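Search this forum Keywords Advanced

Kirnville Homes Board > Kitchens, Halls and Cupboards > First aid basket: where does yours live?

marrowfat_pie
I've been meaning to ask this since February, when I spent a good while hunting for a plaster with my thumb wrapped in a tea towel. Ours used to be spread over two drawers and the top of the fridge, and I've finally put the lot into one basket. The trouble is I can't settle on a place for it. My husband says bathroom cabinet, my mother says bathroom cabinet, and I have a feeling they're both wrong. What do you all do?

tansy48
Lovely question! Not the bathroom, please. All that steam does the packets no good at all and the plasters lose their stick (ask me how I know). Ours is in the kitchen, high cupboard, well away from the cooker, and everyone in the house can tell you which door.

Oldgatepost
I'll disagree with tansy, with affection. High cupboards are fine until you're the one who's bleeding and you need the steps. We have a lidded box from Rudix on a hook by the back door, and in our house the back door is where most of the injuries come in from anyway.

tansy48
Fair point about the steps, but I've got grandchildren who open everything, so up it stays.

quillwort
Does anyone else decant? I had a proper zip-up kit from Slaoui with a little loop for each thing, and once I'd used something it never went back in its loop. An open basket suits me far better. I can see what I've got.

Oldgatepost
An open basket gathers dust, though. I'd want a lid on anything with cotton wool in it.

marrowfat_pie
Thank you all, I knew I'd come to the right place. I've had everything down on the floor this afternoon to see what I'm dealing with. The green basket is the one I'd like to keep using, and it's pretty well full, with the bottles in the middle and the cotton buds and the white roll down the left side. 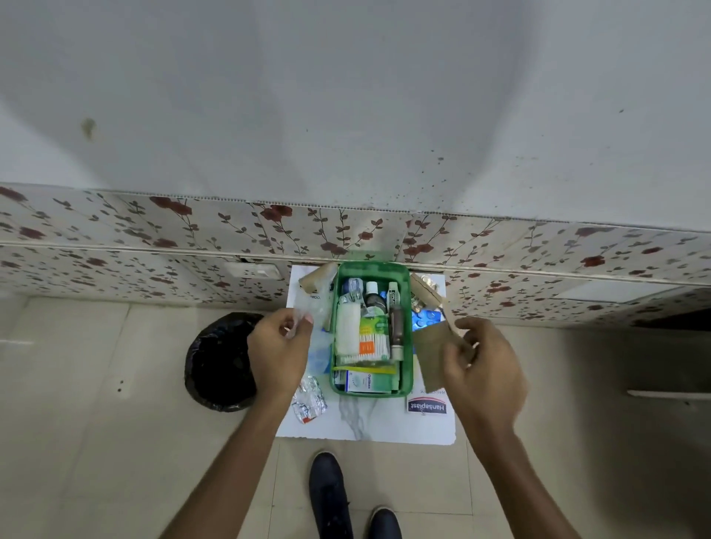

Re: First aid basket: where does yours live? (page 2)

quillwort
Oh, that's a good sturdy basket. I'd put the buds in a jar elsewhere and give yourself some room, and do check the dates on the bottles while you've got them out.

tansy48
Seconded on the dates. I write mine on a strip of tape on the lid. If you want a cover, the Flustness shower-cap sort stretch over nearly anything, and that might keep Oldgatepost happy too.

Oldgatepost
It might. I still say back door.

Last updated: February, 9.40 pm
We use cookies to remember your login. Accept Manage choices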